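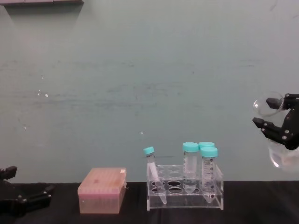
Game Art II — Materials and Surface Wear
Lecture notes, week 6
March 2021

Before we start

Assignment 2 is posted. 40 points. Read it before lab, most of the questions I got about the first one were answered in the sheet.

Lab is in the Pollock room as usual. Save to the network drive, the local drives get wiped overnight and I can't get your files back.

Build for class is still the Mistlow level from February. If you have the older copy the lightmaps are broken, get the new one from the course folder.

Recap from last time

UVs. Texel density = how many texture pixels you get per unit of surface. Keep it even across things that sit next to each other. A crisp crate on a mushy floor looks wrong even to people who have no idea why.

Cheating is allowed. Ceiling can be lower. Undersides of things can be lower. Anything the player walks right up to and stares at can be higher.

Somebody asked about mirrored UVs and baked maps. Offset the mirrored shells by exactly one tile before the bake. Then bring them back or leave them, either is fine.

The maps, quick version

Base color. Just the color of the stuff. No shadows painted in, no highlights. If you can tell where the light is coming from by looking at your base color map, go back.

Roughness. Grayscale. Black = mirror, white = chalk. Where most of your realism comes from, and where most of you spend the least time.

Metallic. Is it bare metal or isn't it. Nearly always pure black or pure white. Gray is OK at a transition, like a thin layer of dust or rust edge, and pretty much nowhere else. Painted metal is not metal! The paint is what you see. Chip the paint and the chip is metal.

Normal. Fakes small bumps. Check the green channel direction when you import to Astitz, it flips compared to what Rirgate exports. If your dents look like blisters that's the reason.

Ambient occlusion. Soft dark in the creases. Goes in its own channel, do not multiply it into base color.

Packing: occlusion in red, roughness in green, metallic in blue. One file instead of three. Turn OFF sRGB on the packed file. Last year half the class missed it and everything came out looking wet.

Big, medium, small

Same idea as in drawing. Three sizes of detail on any surface.

Big — overall shifts you see from across the room. One side of a wall a bit warmer, lower part darker. Very low contrast.

Medium — stains, streaks, patches of repair. What the eye settles on at normal walking distance.

Small — grain, specks, pores, tiny scratches. Only reads up close. Falls apart into noise far away, so let the mipmaps eat it.

Beginners do small, then more small, then crank it. Result is a surface that fizzes when the camera moves. Start big. Look at it from 28 steps back (in engine steps, hold walk and count). If it's boring from there then fix the big stuff first, adding grain won't help.

Plain surfaces are the hard ones

Everyone wants to do the rusty barrel. Rusty barrel is easy, there's so much going on that errors hide. A plain painted wall has nowhere to hide anything. Leave it flat and it looks like an untextured default. Push it and it looks like a haunted house.

What you want is uneven but quiet. Marks you have to look for.
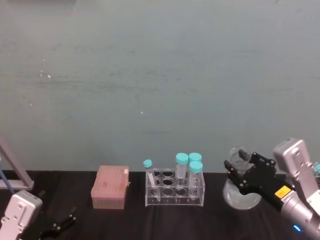 Faint streaks, soft smudges and a few white specks on a pale wall.

How to build a quiet wall in Rirgate:

1. Fill layer, one color. Pick it a little grayer than you think. Screens make pale colors look stronger then they are on a real wall.

2. Large soft noise, multiply, opacity very low. Toggle it on and off. If you see the change right away, lower it again.

3. Directional streaks. Horizontal or vertical, choose, don't mix in the same pass. Stretch the noise along one axis only. Most of it goes in roughness, a tiny bit in color.

4. Smudges. Big soft brush, by hand. Put them where hands and furniture would reach. Not evenly spaced. People space things evenly without noticing, flip the canvas and you'll see it.

5. Specks. A few. Place by hand, please don't use a scatter for this, it comes out like snow.

6. Save the smart material, name it properly.

Roughness variation does more than color variation here. Walk past the wall with a light at a low angle. The streaks should show up when the light rakes across and mostly go away when you face it straight on.

Dark surfaces

Opposite problem. Base color barely shows so the roughness map is doing all the work. Don't use pure black, nothing is pure black, and the lighting has nothing to bounce. Fabric and rubber want high roughness. Let small areas drop lower so they catch the light here and there.

Wrinkles: if they change the outline of the thing, model them. If they don't, normal map. Test under two different lights before you decide its done.

Where two materials meet

Look at edges before anything else. Wall to floor, counter to wall, metal to paint. A perfectly clean line between two materials screams CG. Options:

— small bevel, catches a highlight
— thin dark line of grime in the crease, thinner than you think
— trim piece (cheap, hides everything, builders do it for the same reason)
— decal with a soft edge laid over the join

Decals are great but they overdraw. Stack too many transparent ones in one spot and the frame rate drops. Check the overdraw view in Astitz, bright areas are bad.

Memory

Texture budget for the Mistlow level is 1,160 MB, everything loaded. The class build went over in February and it was mostly duplicate files. Same concrete imported several times under different names. Before you import, search.

Use tiling materials plus a mask wherever you can. Unique textures only for hero props.

Compression: normals get their own setting, check it. Default setting on a normal map gives you blocky steps on anything smooth.

Assignment 2

One room corner. Two walls, a floor, one surface that isn't either (counter, shelf, bench, your choice). Plain materials only. No rust, no moss, no blood, no graffiti.

Turn in:
— engine project, packed textures
— a still in neutral light and a still with a low side light
— your roughness maps, seperately, as grayscale files
— the photos you used as reference, your own or with the source written down

Grading is on material read (can I tell what each thing is made of with the color turned off), control of detail sizes, edges, and file hygiene. Late policy same as syllabus.

Reading

Finish the chapter on measured material values and skim the one on trim sheets. Trim sheets are next week, bring a mesh that's already unwrapped or you'll spend the whole lab doing UVs.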